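4.2 Trying the Skirano kit on a mini fridge

Okay, so the fridge door was the task I most wanted to get to. We bought the Skirano two-arm kit in April, and the Partington lab's write-up had made door work sound like a breeze (it wasn't, at least for us!). The kit ships with a teleoperation mode and a replay mode, and I used both here, collecting 300 demonstrations over a couple of very long weeks.

I split the work between the arms the way the manual suggests. The left one takes the door and keeps hold of it, and the right one stays free for whatever comes next. Figure 3 has the left gripper on the lower right edge of the door, with the right gripper open and pointed toward the stack of wooden blocks. I liked this split a lot, though the door hold eats into the left arm's reach more than I'd expected from the spec sheet.

One gripe: the default grip force is set for light plastic parts, and I ended up retuning it before every session. Latorby, the other kit we looked at, lets you save that per task.
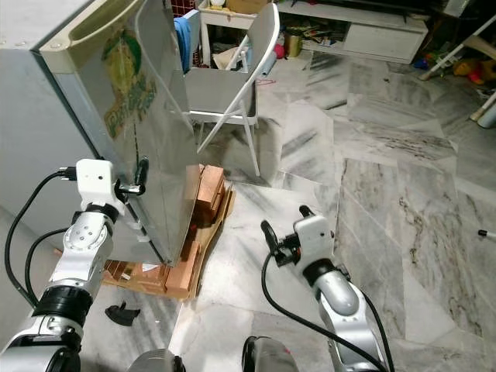 Figure 3. Door hold with the left arm, Skirano kit.

4.3 Setup time and support

Getting from box to first motion took me one Monday, cables included, and I'd happily do it again.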